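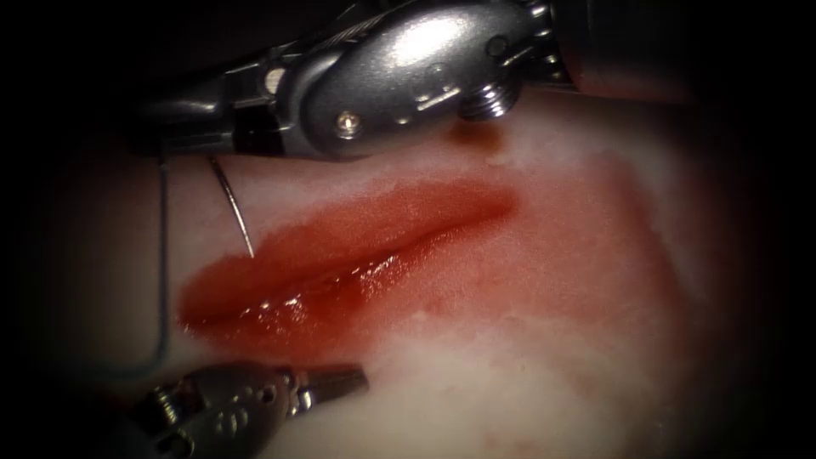 제116호
그로룸(Grorum) 텃밭·농사 이웃 게시판

유기 전환 2년 차, 풋거름을 언제 갈아엎어야 하나요
글쓴이: 밭고랑세줄

992제곱미터짜리 밭을 유기로 돌린 지 2년 됐습니다. 가을에 헤어리베치를 뿌렸더니 작물보다 훨씬 잘 자랍니다. 5월에 고추를 심을 예정인데 언제 갈아엎어야 할까요? 단드게이트(Dandgate) 퇴비도 같이 넣으려고 샀는데 포대 뒤에는 "적당량"이라고만 적혀 있네요. 제 적당량은 늘 틀립니다. 탄소를 땅에 가둔다는 얘기에 혹해서 시작했는데 지금은 제가 밭에 갇혔습니다.

두둑위의고양이
꽃이 막 피기 시작할 때 베어서 넣으세요. 정식하기 2~3주 전이면 됩니다. 갈아엎고 바로 심으면 썩으면서 나오는 가스에 모종 뿌리가 상합니다. 저도 급한 성격 덕에 고추 모종값을 두 번 냈어요. 베치는 질소가 많은 편이라 퇴비까지 평소대로 넣으면 고추는 안 달리고 잎만 무성해집니다. 퇴비부터 줄이시고, 정확한 양은 농업기술센터에 흙을 가져가서 토양검정을 받아 보고 정하세요. 그리고 인증을 받으실 거면 퇴비가 유기농업자재로 공시된 제품인지 먼저 확인하시고요. 포대에 나뭇잎 그림이 있다고 다 되는 건 아닙니다.

물장화
그냥 두면 알아서 죽던데요. 저희는 거의 2698제곱미터인데 갈아엎을 엄두가 안 나서 베어 눕히고 그 위에 심었습니다. 수확은 묻지 마세요.

밭고랑세줄
두 분 감사합니다. 꽃망울은 벌써 보이는데 예초기가 안 보이네요. 창고부터 갈아엎겠습니다.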